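Prarkeck Community Garden Association
Minutes of the August general meeting

Place: Ortner Hall, back room
Start: 7:05 p.m.
Chair: Gertraud Wyss
Minutes: Pirmin Mayrhofer

1. Opening and previous minutes

The chair opened the meeting. The minutes of the June meeting were approved with one correction: under item 4, "north gate" should read "north fence." The gate itself was never up for repair.

The chair asked to move the water item ahead of the plot inspections, as several members had to leave early. No objection.

2. Water supply

The main line was shut off for two days in July after the joint near the lower shed split. The joint has been replaced and the line is back at full pressure. Members with plots along the lower path asked for earlier notice next time. Pirmin Mayrhofer said a note had gone up on the shed door but agreed that people who come only on weekends would have missed it. Future shutoffs will also go out by email.

The upper tank holds 2000 liters and was empty twice this summer. A second tank was discussed. The slab next to the existing one is large enough, but the downpipe would have to be moved to the other side of the shed. Gertraud Wyss will get a price for the tank and the pipe work as separate items.

Until then, hoses may not be left running unattended. Sprinklers are allowed before 9 a.m. and after 6 p.m. One member asked if drip lines on a timer count as unattended. It was agreed that they do not.

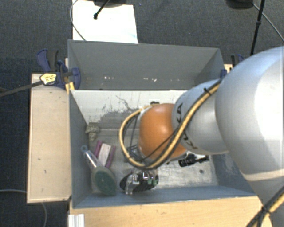

3. Plot inspections

The July inspection found most plots in good order. Letters went out to five plot holders about weeds growing into the shared paths. Three have since cleared their edges. One has asked for more time for health reasons, and this was granted until the end of September. The last has not answered and will get a second letter.

There was a longer discussion about mint and raspberries spreading between plots in the Grostent section. The rules say only that plants must be kept within the plot. A proposal to require a buried root barrier for both was put forward. Members who have grown raspberries there for years felt it was unfair to make them dig everything up. The proposal was changed to cover new plantings only and passed, with two votes against.

4. Compost

The left bay is ready to use and may be emptied from now on. The middle bay is closed and should be left alone until spring. Please put nothing cooked in any of the bays, and no diseased tomato plants. Blight was seen on several plots in the upper row. Affected plants go in the county green waste bin by the road.

The lid of the right bay has blown off again. Pirmin Mayrhofer will fit a hook.

5. Shared tools

The small tiller is back from repair. It needs fresh fuel each time and should not be put away with a full tank. The sign-out sheet is now on the inside of the shed door.

Two wheelbarrow tires are flat. Replacement with solid tires was approved, up to $50 in total.

The long loppers are missing. Whoever has them is asked to bring them back to the shed.

6. Clinell Street fence

The neighbors on Clinell Street have asked that the hedge be cut lower along their driveway. The chair walked the line with them and thinks the request is reasonable. The cut will be made after the birds have left, in October. The brambles at the corner will be taken out on the same day.

7. Other business

A member asked if the shed could be unlocked earlier in the morning during hot weather. The code works at all hours, so no change is needed. The code will be changed at the end of the season as usual.

The seed swap will be held in the hall again in February. Envelopes should be marked with the variety and the year.

Closed at 8:40 p.m.

Open actions
Price for second tank and pipe work: G. Wyss
Second letter on plot edges: G. Wyss
Hook for compost lid: P. Mayrhofer
Email list for water shutoffs: P. Mayrhofer
Wheelbarrow tires: P. Mayrhofer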